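ok so a small thread about dishes, because I have been thinking about dishes way too much this month

We moved into the Dorninholm place at the start of September and there is no dishwasher. There is a gap where one used to be, and the landlord has put a curtain over it. A nice curtain! But a curtain.

For the first two weeks I did what I always did, which was leave everything in the sink until after dinner and then get mad at it. Iker cooks with every pot we own, so by 9 pm it was a mountain and I was the one in gloves.

Then Charito came over, looked at my sink and said her rule is one tub of hot soapy water BEFORE you start cooking. You drop things in as you go. I rolled my eyes a little (sorry Charito) and then tried it the next night and had the whole lot done while the rice was still going.

Order I've settled on: glasses, then forks and spoons, then plates, then anything greasy. The water lasts so much longer this way. I used to start with the frying pan like an absolute animal.

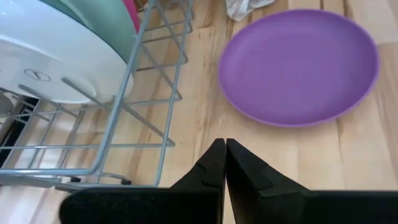
Drying is the part I still go back and forth on. Lilibeth is a towel person and will dry a plate the second it leaves your hand, and I'm an air dry person, mostly from laziness. So now it's a bit of both. The gray wire rack goes on the wooden table with a white cloth next to it, and the purple plate can just sit right out on the wood because it's going to be used again in an hour anyway. I do love that purple against the pale planks, it makes me happy every single time.

Someone is going to ask about water on a wood table, so: yes, I wipe it down after. I also oil it every couple of months, thin coat, leave it overnight, rub off the extra in the morning. Jayson taught me that one and he's right that less oil is better. My first try stayed sticky for almost 12 days.

Racks! I've had three and the plastic one was the worst by miles, it got slimy in the corners and I could never get a brush in there. With wire you can give the whole thing a scrub in the sink and be done.

Also please wash your dish brush. Mine goes in a mug of hot water and vinegar while I have my coffee, once a week or whenever I remember - so, less than once a week.

Shiela wants to know how I get tea stains out of mugs. Baking soda and a damp sponge, give it a minute, rub. I'll do the burnt pot one tomorrow, Iker has kindly provided a pot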